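Home Features Money Homes Travel Subscribe

The capsule wardrobe and other things we are told will save us

Every January the same advice comes round again. Own less, buy better, and you will be calmer and richer by spring. I have now read enough of it to wonder who is doing the sums.

Imogen Tunstall sells a plan through her firm, Treloar, which gets you down to 20 garments. It costs £5 a month. The first email I received suggested I replace my coat with one from Durance, at a price I would call brave. A wardrobe that shrinks by way of the shops is a strange sort of thrift.

Graham Kettle spent years mending trousers in a shop behind the station and has little patience with any of it. "People wash things too often and too hot," he told me. "Then they blame the trousers." He has worn the same two pairs of jeans for longer than he cares to say.

Then there is the claim, repeated on every decluttering site I looked at, that most of us wear only a fifth of what we own. I asked Treloar where it came from. They sent me to Zinitz, a storage company, whose press office sent me to a blog. The blog gave no source.

I did try the method. I got rid of two bags of clothes and bought back a jumper much like one I had given away. Derek Furnival, my neighbour, got his from the same rail and paid less.
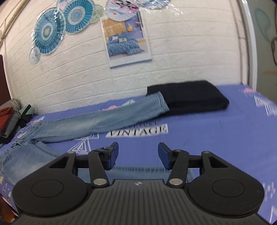
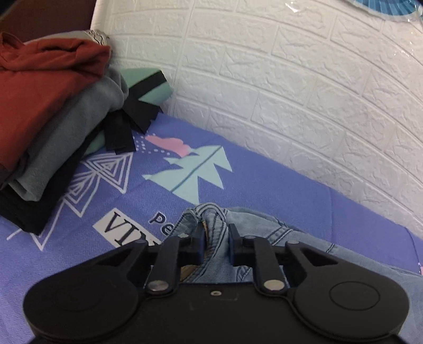
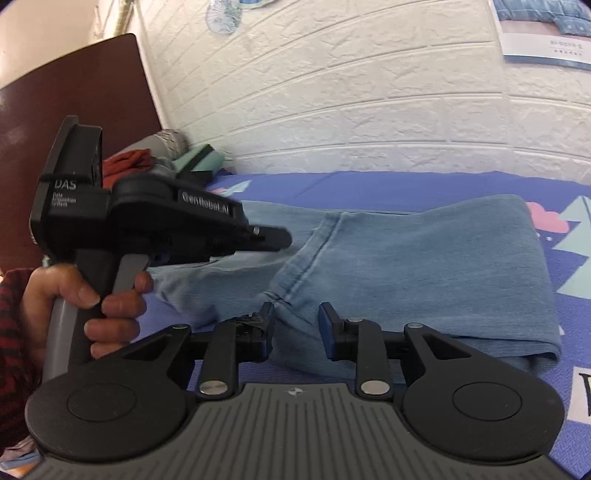
Is a capsule wardrobe cheaper in the long run?

It depends on whether you stop shopping once you have one, and the plans I looked at are mostly paid for by people who don't.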